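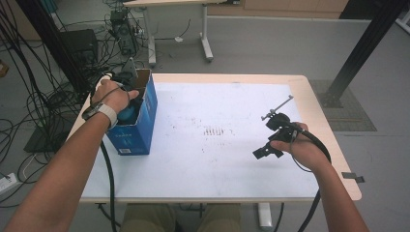
Both grippers at the bench, left one down in the blue box.

Updated February
By the Bruna workshop desk

Everyone sells a miracle for gripper cables. I doubt most of them. Leave slack at the wrist, let the cable drop over the table edge, and wipe the jaws with a dry cloth. Skip the $74 sleeve kit.

Comments (3)

Mahawong: Dry cloth did nothing for mine.

Bestum7: Sleeves lasted me one winter. Never again.

Prevmont: What about the plug end?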